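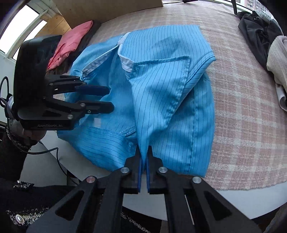
Smocks — please read before you take yours home

20 Aug 2020

Quick one this month, the print deadline moved up on us again. Main thing is the smocks. The new striped ones have been handed out to everybody on the bench side at Wultmont now, and the questions have been piling up, mostly the same four or five. So all of it in one place.

First, washing. Yes you wash your own. The laundry contract with Trustero ended in April and is not coming back this year. Everybody gets 2 smocks, one to wear and one in the wash. If you only got one, see the stores window, bring your badge.

Before it goes in the machine:

Empty the big patch pocket. All the way, turn it inside out if you have to. We have had pens, ear plugs, a whole roll of tape. One pen will do in the entire load and those stripes do not hide ink.

Zip it up. All the way to the collar. An open zipper catches on everything and the tape gets chewed, then it won't run straight again.

Wash it by itself or with the other smock. No towels, no fleece, nothing that sheds. Lint is the whole problem.

Warm, not hot. Mild liquid detergent, less than you think. No fabric softener. No dryer sheets either, same stuff in a different form. No bleach. People keep asking about bleach on the collars — still no. Rub a little of the detergent into the collar band the night before and leave it, that gets most of it.

Hang to dry. Low tumble is ok if you are stuck. Iron low if you really want to, go around the zipper.

Folding

Sounds silly but they are coming back in all kinds of shapes and they have to fit the slots on the rack. The slots are narrow. Balled up in a grocery bag does not work, the creases set and the front won't lie flat when you wear it.

Use a bed or a big table. Kitchen counter is too small, tried it.

Zipper closed, lay it face down. Smooth it out from the middle with your hands. Bring one side in to the center of the back, sleeve laid straight down along the body. Then the other side the same. You want a long strip the width of the collar plus a bit. Hem up to the middle, then once more to the collar. Flip it over. Collar should be on top with the zip pull showing.

If the collar band keeps curling over, press it flat with your palm while the cloth is still a little damp. It does that, they all do it. Gets better after a few washes.

Two people can do it faster, obviously. One on the collar, one on the hem, pull gently and the long creases come out on their own. Dont yank, the pocket stitching is not that strong and we've already had a couple come loose at the corner.

Bring it back in the clear bag it came in. Lost the bag? Stores has more.

Names and labels

Please do not write on the outside of the smock. Or on the pocket. Your number goes inside the neck, laundry marker only, small. If yours came with somebody else's number in it, don't cross it out, swap it at stores. Number 46 has been turned in three times by three different people so if that is you, your smock is at the window, come get it.

Repairs

Loose hem, loose pocket, stuck zipper — bring it in, don't fix it at home. Kind thought but the thread matters. Safety pins are definately out. Repairs go to Agyeman's on the corner across from the bus stop, they pick up once a week and it's normally back on the next run. You wear your spare till then.

A sticky zipper that isn't broken, try running it up and down a few times with a dry soft toothbrush first. It's usually fuzz.

Old smocks

The plain white ones. Still owed a lot of them. Any condition. Drop them in the Tromby bin by the time clock, not the regular recycling. Check the pockets on those too please.

Sizes

Striped ones run long in the body and a little tight in the shoulder. Go up one if you are between. Exchanges are fine as long as it has not been washed. Larges are out, more on order, no date yet.

Anything else, stores window or ext. 1806. Leave a message, somebody will call back after the shift change.

Next issue: lockers, and the parking thing.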